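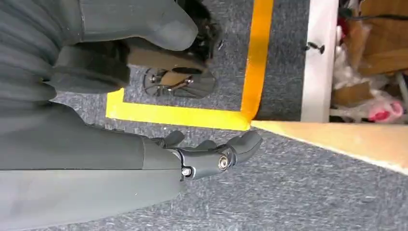 Fig. 8. Gray speckled carpet at floor level.

Section 8: Carpeted Rooms

The Skellus floor sensor kit will give you a number for how dirty your carpet is. Treat that number with suspicion until you have done the steps in this section. A fresh reading on speckled or looped carpet says more about the pile than about the dirt in it.

Before you start

Vacuum the room and let the dust settle overnight. The box says 50 minutes is enough. Our own trials did not bear that out, and Laine Mets, who ran them, threw away the first batch of results.

Setting the baseline

1. Pick a spot that gets little foot traffic, such as under a bed or behind a door.
2. Lay the sensor flat, with the cable running away from you.
3. Hold SET until the display shows 200. If it shows anything else, let go and try again.
4. Wait for the display to stop flickering. Some units never quite stop. Take the lower figure.
5. Write the figure down. The unit is supposed to remember it, but it forgets when the battery is changed.

Note: The "Auto Baseline" setting skips steps 3 and 4. We left it in the menu at the request of the sales office. We do not suggest using it.

Taking a reading

6. Move to the area you want to test and press READ once.
7. Repeat in the same place, with the sensor given a quarter turn. Pile leans one way, and the two readings will differ.
8. Average the two and subtract your baseline.

CAUTION: Do not use the sensor on damp carpet. The housing is splash resistant, and that claim was tested with clean water only.

If the display shows 317

Code 317 is listed in the Bepari parts sheet as "soiled lens." Wipe the lens with a dry cloth. If the code comes back, suspect the cable before you pay for a new lens.

Carpet shampoos that promise a lower reading, Dillance among them, may leave a film that fools the sensor. Rinse, dry fully, and set a new baseline before you believe any improvement.

Revised December 6, 2003. Replaces the June sheet.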